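Review: Groltlow tiered produce stand

I have wanted a proper vegetable display for our pretend market for longer than I care to admit, and when the Groltlow finally arrived one Thursday afternoon I put the kettle on, cleared the corner by the white wall and got to work. It took me 2 hours with a break for tea, and I enjoyed nearly all of it. The crates tilt a little toward the shopper, so the tomatoes and carrots greet you as you walk up – just like at a real greengrocer!
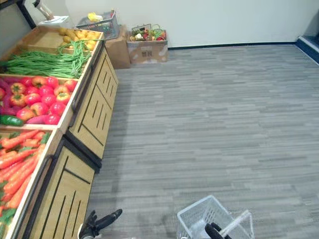

Play & Learning Resources Team | Reviews

The light wood is lovely and goes with everything we own. I like the dark grooves on the front panels too, which keep it from looking like a stack of plain boxes. We bought our vegetables separately from Bitmont, and my colleague Babita Negi was so taken with the long green beans that she spent a good part of her lunch break draping them over the edge of their crate (they do slide a bit, so expect to tidy them).

My one grumble is the instruction sheet. The drawings are tiny, and I put one panel on backward before I noticed. The screws are decent, though, and once everything was tight the stand felt solid on our carpet.
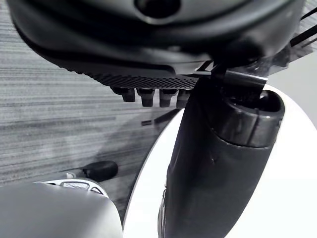 Does the stand come with the vegetables?
Only the stand is in the box, so set aside some money for produce. We ordered a mixed set of 30 pieces first and soon went back for more.

Filling it is the fun part. Cucumbers and carrots share a bin very happily, and the purple sweet potatoes look handsome next to the red tomatoes. A white plastic basket is all you need for the shopping, and the lower bins are easy to reach into.

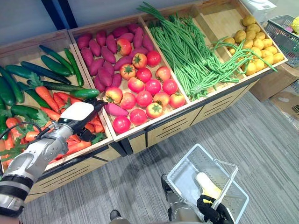
Cucumbers, carrots, sweet potatoes, tomatoes and green beans in the wooden bins.

I'd buy it again, and I've already told Rakiya Nwankwo she should get one for her group. Four and a half stars, with the missing half for those drawings.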